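Slipper bench finds a home at the Lodum reading room

If you've been to the upstairs reading room in Lodum lately, you know about the shoe situation. The carpet up there is lovely to walk on in socks, so we all kick off our boots at the door, and until this month that meant climbing over a heap of them with a stack of books under your chin. I've tripped twice. I once went home in somebody else's left boot and didn't notice until the bus stop.

So I was pretty happy to hear we were getting a proper shoe bench, and slippers to go with it! I went by in the afternoon to see how the setting up was going, and ended up staying until the lights went off.

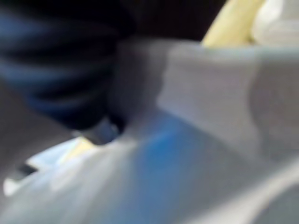
LODUM, December – The new bench is up, the slippers are on it, and the first readers have already had their feet in them. The money came out of the autumn book sale, which brought in 1000 francs (a very good year, thanks mostly to a big donation of crime novels). The bench took 200 of that and the slippers a bit less, and what's left goes toward fixing the drafty window over the atlases.

Reto Gisler picked out the bench. He'd looked at a closed cabinet first, the kind with tip-out doors, and I'm glad he changed his mind. With open shelves you can see right away what's free, and shoes get some air. This one has a light wood top on a black metal frame, with more wooden shelves underneath, and it goes nicely with the reading tables. Reto was worried it would look like a locker room. It doesn't!

The slippers caused more talk than the bench did. Mechthild Ruchti wanted felt ones, the way her grandmother always had by the door, and she made a good case for them (quiet, warm, nice to look at). But felt is a pain to clean when a lot of people share, and slides can be wiped down in no time. So slides it is, in pale colors. I would have gone darker myself, what with the slush we get out front, but I was outvoted and I have to say they look cheerful. 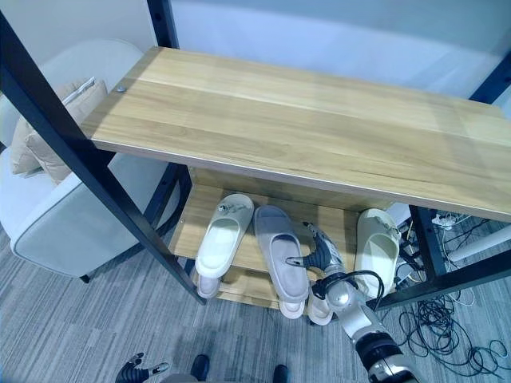
Then there was the question of how to put them away, and I had no idea people could have so many feelings about it. Flat and side by side is how most of us do it at home. Standing them up on their heels saves a lot of room, though, and you can read the inside of the slipper at a glance, so to speak. Aurelia Strebel is all for standing them up. Emil Eder says they'll fall over the first time a kid runs past, and he has four grandkids, so he may have a point. For now both ways are allowed, and we'll see who wins by spring.

A few practical things, as I've been asked already. The slippers are free to use and you don't have to sign anything. Wipe them with a cloth before you put them back. Wet boots go on the mat by the stairs, please, and stay off the bench. You're welcome to bring your own slippers too, just write your name in them. And if you've outgrown a pair of kids' slippers at home, Mechthild would love to have them for the story hour, which starts at 5 and fills up fast.
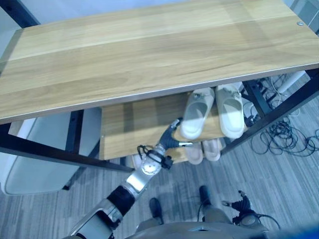

My own favorite part is the top, to be truthful, because I'm at the age where taking off a boot while standing on one leg is a sporting event. The rest is a matter of learning where things go. I'm claiming the white pair on the shelf right under the seat, as I can reach those without bending much, and the pale pink ones a level down can go to somebody with better knees. Aurelia says there's no claiming of slippers in a public reading room. We'll see about that. If the bench does well, Reto would like a second one for the other side of the door, and there's a jar on the front desk for anyone who wants to chip in. It had a button and two coins in it when I left.

The reading room keeps its usual winter hours, and the coffee is on from mid-morning.

3 comments

Engelbert Wyss
Good news about the bench. Any chance of larger sizes? I take a 47 and have never in my life fit into a shared slipper.

bookworm_upstairs
Team standing up! We've done it that way in our hallway for years and they hardly ever fall. Also, whoever has my left boot, I still have yours.

Mechthild Ruchti
Engelbert, come by and we'll measure you. And I still say felt.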